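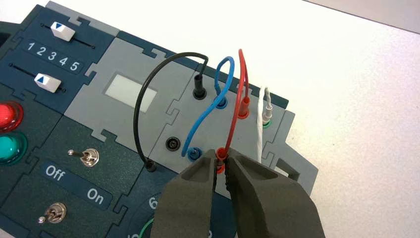 Page 7

Teaching by Remote Control: Report of Group 2
By Golshifteh Tabrizi and Colton Cormier, March

3.2 The red plug

For the training board task we used four colors of patch leads: black, blue, red and white. The operator holds the leader handle and the gripper follows. In our plan the red lead was the first one to be recorded, and the fingers must take its lower plug by the sleeve, never by the wire. It is not an easy grip, as the blue plug is very near and the left finger partly covers it.

We recorded 100 demonstrations with Colton as operator. At first he moved too fast near the sockets, so our supervisor, Diane Wong, advised us to set the hand scaling lower for the last part of the approach. After this change the movements became smoother, but each recording was longer. The wrist view was the only view that the operator could use. When the fingers are closed on the plug they hide much of the lower sockets, and the operator must remember where the hole is.

We did not use the sliders and the toggle switches in this part. They belong to the Rolten task, which is described in section 3.3 together with the method of moving the arm by hand.

Clifford Després helped us to label the files.

Contact: Stolthorpe Student Robotics Lab, room 575
2 comments | 7 shares
Back to top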